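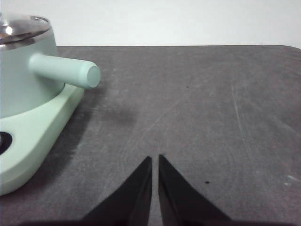
Mint pan on the pale green base, handle out to the right.

Home Kitchen Help Desk My Tickets Contact

July - posted by Nanami Kinoshita
Print this page | E-mail this page

Ticket 629: saucepan creeps round on its base when I stir

Hello, me again (last time it was the lid, all sorted now, thank you!). I've got the small Nilwood saucepan in the mint colour and the Zumley base that goes with it, the pale green one. I do my sauces on the cooker and then bring the pan over and park it on the base on the table, where we help ourselves. Lovely idea and I use it most evenings. But the pan won't stay still. I put it down with the handle pointing to the right, I stir, and the whole thing slowly turns until the handle is over somebody's plate. There's a bit of a rock to it as well, a little tick-tick noise if I press on the rim.

It didn't do this when I first had it. I can't tell you when it started, sorry, I only noticed when my sister got the handle in the elbow.

I'm keeping notes here as I go so you don't have to ask me everything one e-mail at a time.

First go, just after breakfast
Took the pan off, wiped the top of the base and the bottom of the pan with a damp cloth and dried both. Bit of old custard on the base, so I had high hopes. Put it back, stirred some water in it with a wooden spoon. Still turned. Slightly less custardy, otherwise the same.

Second go, 11.15
Moved the base. My table has a slightly uneven finish and I thought it might be that, so I carried everything to the kitchen windowsill, which is tiled and flat as anything. Same tick-tick, same creeping. Tried it on the floor too while I was at it, on my hands and knees with a spoon. Same again. So I think we can let the table off.

Third go, straight after
Base on its own, no pan. Pressed on each corner in turn and it sat there quite happily without a wobble. Then the pan on its own on the table, no base, and there it was - a tiny rock towards the handle side. You have to press fairly firmly on the silver rim to feel it.

Fourth go, lunchtime
Turned the pan upside down on a tea towel and laid the edge of a steel ruler across the bottom. I could see a sliver of daylight at both ends and none in the middle, so it's bowed out a touch. While I had the ruler out I measured the pan, as your form wants it: 165 mm across the top and 84 mm deep inside. I don't know what it ought to be underneath so I've left that box blank.

Reply from the help desk, 2.40 pm
Hi Nanami, thanks for such thorough notes. Could you try the pan with more in it, and try a different pan on the same base if you have one that fits? Also, is there a thin clear film still on the top of the base? They're sent out with one on and it's easy to miss.

Fifth go, about half an hour later
No film. I picked at every edge with a fingernail and all I got was a sore fingernail. I do remember peeling something off when it was new.

Filled the pan to a couple of centimetres below the rim. Much better! Hardly any rocking, and it took a really silly amount of stirring to shift the handle. Poured half out and it went back to its old tricks.

Then I borrowed next door's pan, a Turcotte, a bit smaller and a good deal heavier. Stirred it like mad on my base and it stayed put. So the base is fine as far as I can see, and it's my pan that's gone a funny shape. I should own up that I do sometimes run it under the cold tap straight off the cooker. Would that do it?

Reply from the help desk, 4.05 pm
It could, yes. A hot pan that's cooled very quickly can bow at the bottom, and a light pan will show it sooner than a heavy one. We'd suggest letting it stand until it's cool before washing. Please don't try to hammer it flat. In the meantime a thin silicone ring between pan and base should stop the turning. The Soltero one is the right width. We'll check whether your pan can be swapped.

Sixth go, the next evening
Got the Soltero ring from the hardware shop, laid it on the base and put the pan on top. Cheese sauce for four, stirred at the table by three different people with very different ideas about stirring. The handle moved a tiny bit, perhaps the width of a pea. No ticking. It does lift the pan slightly, which I don't mind, and it comes off easily for washing.

I'd still like the swap if it's going, please, as I'm fond of that green and I'd rather have a flat one. I've found the receipt and the number at the bottom ends in 17, the rest is too faded to read. Is that enough for you to go on, or do you need me to take it back to the shop?

Status: open, waiting for help desk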